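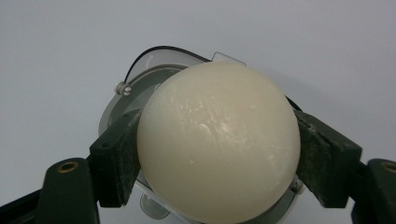

Cream-coloured ball, scuffed a little on top.

Since spring I have been taking over the support of a stock program for a company called Drerkamach. The previous firm, Okoro, wrote it and looked after it for nine years, and now they have closed their small support office and the work came to us. I promised to some colleagues that I would write down how such a handover goes when you are on the receiving side. So these are my notes, in the order I remember them.

The first thing we received was the ticket archive. There were 732 closed tickets in it, exported as one long text file. My manager said we could skip it and read only the open ones. I am glad I did not listen. I read them in the evenings with a cup of tea, maybe thirty minutes at a time, and after two weeks I knew more about the program than from the manual, which describes a version with different menus.

What I looked for was repetition. If the same person at the client writes every November that the yearly stock count is wrong, then there is something in November that the program does not like. It was a rounding setting in the end, and it had a comment beside it in the code saying "temporary". The comment was older than my contract with the company.

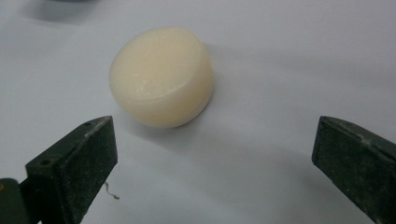
I also made a list of the people who had written the tickets. In a handover everybody talks about servers and passwords, and the names are forgotten. But there was one person in the warehouse who had opened 563 of the tickets, and when I telephoned him he was so surprised that he first thought I was selling something. His name is Eero Savolainen. We talked for more than an hour. He explained to me which buttons nobody in the warehouse presses and why, and I think this saved us a month.

The second subject is the knowledge meetings. In our agreement there were six of them with the old team, each two hours. My mistake was that I let the old team choose the topics. They chose architecture, and they showed us nice drawings. The drawings were correct, but I could not repair anything with them. From the third meeting I asked them to do a real task while I watched: make a release, restore a backup, add a user with strange rights. I asked them to do it at normal speed and not to explain. Then I did the same task and they watched me. It was a bit uncomfortable for both sides - I type slowly when somebody is looking - but in this way we found two steps that were not written anywhere. One of them was a script called Norkari, which had to be started by hand after each release. If you do not start it, the prices stay on the old values until the next morning.

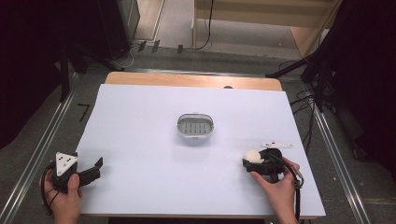 Soap dish in the middle, a gripper in each hand.

Then there is the question of when the responsibility changes. On paper it was a Thursday at midnight. In practice the client continued to write to the old address for weeks, and the old team politely forwarded the messages, sometimes the same day and sometimes not. I would now ask for a shared mailbox for the whole first quarter, and I would pay for it if it is necessary.

We moved the tickets to Hender, our own tracking tool. The import stopped at 1000 lines and gave no error, so for some days we believed the archive was much shorter than it was. Please compare the number of records before and after, even when you are tired. I was tired and I did not do it.

About money I can only say a little. The price was calculated from the number of tickets per month, and this number was low, because the users had stopped reporting the small problems long ago. When they noticed that somebody answers again, they started to report. In the second month we had more than double the expected work. I don't complain, it is a good sign, but the offer should have had a clause for it. Next time I will ask for a review of the price after three months.

There are still things I have not understood. The label printing works through a program for which we have no source code, and I leave it in peace for now.

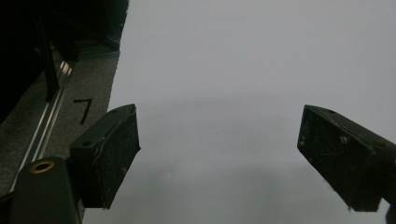
Kwan-ho Chien: Thank you for writing this. We had the same thing with the tickets doubling, only in our case it was the first week. Did you put a limit on the small requests or did you take them all? We took all of them and I am still not sure it was right. Also, I would ask the old firm for the label program's source now, while they still pick up the phone.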